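Home Explore Notifications Threads Lists Profile

Dougal Lennox
Tue 23 January

1/ Short thread on sialidase digestion controls for lectin staining of fixed tissue. Several people asked after the Gedura workshop, so the settings go in one place.

2/ The problem: a lectin signal on a section tells you something bound. It does not tell you the binding depended on sialic acid. Without an enzyme-treated serial section, the claim is weak.

3/ Our protocol uses two adjacent sections per block. One gets sialidase in acetate buffer, the other gets buffer only. Same slide if they fit, same incubation time, same wash volumes.

4/ Heat-killed enzyme is a better negative than buffer alone. Some commercial preps carry protease, and buffer alone will not show you that. Tormod Myklebust pointed this out in October and we changed the protocol that week. 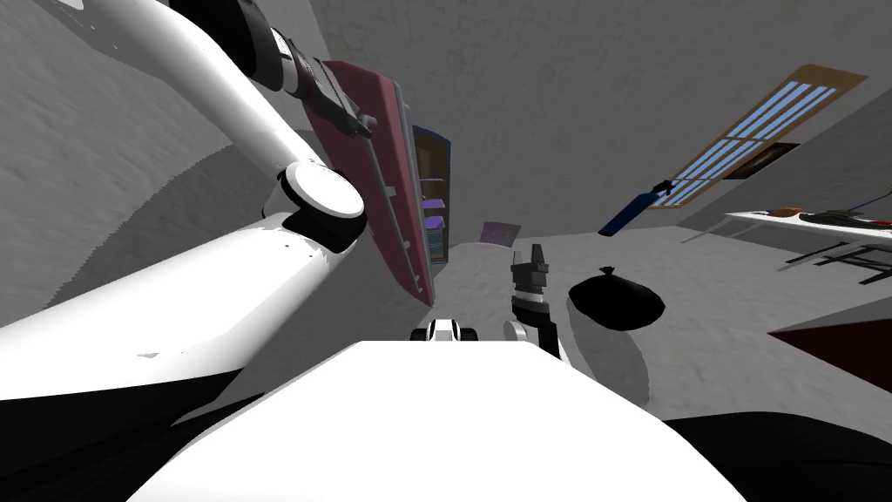 5/ O-acetylation. Many sialidases cut 9-O-acetylated sialic acids poorly. Residual signal after digestion may be resistant substrate, so run a mild base treatment first on a third section before calling it nonspecific.

6/ Numbers from the Dusterley set: 41 blocks, colon and trachea. In 5 of them the signal survived digestion. Base treatment removed it in all but 2.

7/ Those last ones are still open. Romero thinks the fixation was too long. Guzmán suspects sulfated glycans picked up by the lectin. Both can be tested and neither has been yet.

8/ Scoring: blind, fixed exposure, no auto-gain. We took more than 200 fields and threw out anything with a fold or a tear before unblinding.

9/ Record the lectin lot number with every run. Two lots of the same product gave us different backgrounds on mucus, enough to change a score by one grade.

10/ Buffer recipes and the scoring sheet are in the reply below. Corrections welcome, especially on the base step.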